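What was a salt pan?

I grew up in Gronden, right by the sea, and my gran always said our village was built on salt. I thought she meant it was a bit crusty!

Long ago there were no fridges, so people packed fish and meat in salt to stop it going bad. They needed heaps of it. At Gronden they let seawater into shallow ponds, left the sun and wind to dry it out a bit, then boiled what was left in big iron pans until white crystals appeared. Hot, smelly work, and children did it too.

The ponds belonged to the Shokri estate. In 1784 (I've seen the rent book, it's huge) there were 12 pans and 71 workers, and each family paid its rent in salt. Imagine handing your landlord a bucket of the stuff!

You can still find the ponds if you walk out at low tide. They're full of crabs now. Take wellies, and a grown-up.

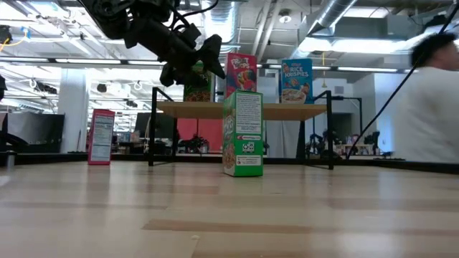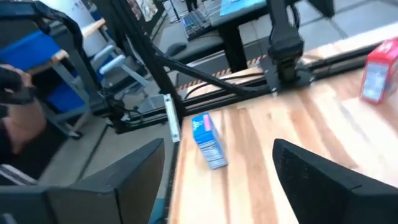 Kourosh Nikzad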